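How Fruit Ripens

A fruit is the part of a plant that holds the seeds. When a fruit is young, its seeds are not ready to grow. The fruit at this stage is hard, green and sour. Animals mostly leave it alone. Once the seeds are ready, the fruit changes. It turns soft, sweet and bright, and animals eat it and carry the seeds to new places. This change is called ripening.

What changes inside

Unripe fruit contains a lot of starch or acid. Starch is made of long chains of sugar joined together, and it does not taste sweet. In a banana, the chains break apart during ripening and the loose sugar gives the sweet taste. A peach stores very little starch. Its sugar comes from the leaves of the tree, so a peach picked too early will soften but will not get much sweeter.

The color changes too. Green comes from a substance called chlorophyll. As chlorophyll breaks down, yellow and orange colors that were hidden under it begin to show. Some fruits also make new red or purple colors.

Fruit gets soft for a different reason. It is built from very small parts called cells, and each cell has a wall. A kind of glue named pectin holds the walls together. Ripening fruit makes enzymes, which are tiny tools that cut the pectin into pieces. The cells then slide apart easily when you bite.

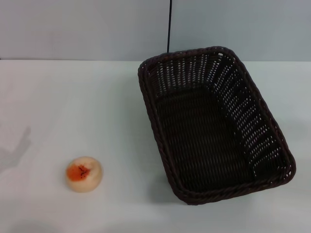 Many fruits control these changes with a gas called ethylene. You cannot see it. The fruit makes a little ethylene, the ethylene starts the ripening, and the ripening fruit makes more ethylene. The gas also spreads to any other fruit close by. For this reason one ripe banana can speed up a whole bowl of pears.

Two groups of fruit

Scientists sort fruits into 2 groups.

Climacteric fruits (say "kly-mak-TER-ik") can go on ripening after they are picked. Bananas, apples, pears, peaches and tomatoes are in this group.

Non-climacteric fruits stop ripening, or nearly stop, when they leave the plant. Grapes, cherries, strawberries and lemons are in this group. A sour strawberry stays sour, however long you wait.

Try it: the paper bag test

You need 2 hard green pears, 1 ripe banana and 1 paper bag. Put one pear in the bag with the banana and fold the top shut. Leave the other pear on a shelf in the same room. Press each pear gently near the stem once a day for 6 days and write down how it feels - hard, a little soft, or soft. Use the same finger each time.

Words to know

Chlorophyll: the green substance in plants.
Enzyme: a tiny tool made by living things that builds or cuts other substances.
Ethylene: a gas that makes many fruits ripen.
Pectin: the glue between plant cells.

Written by Shirley Heywood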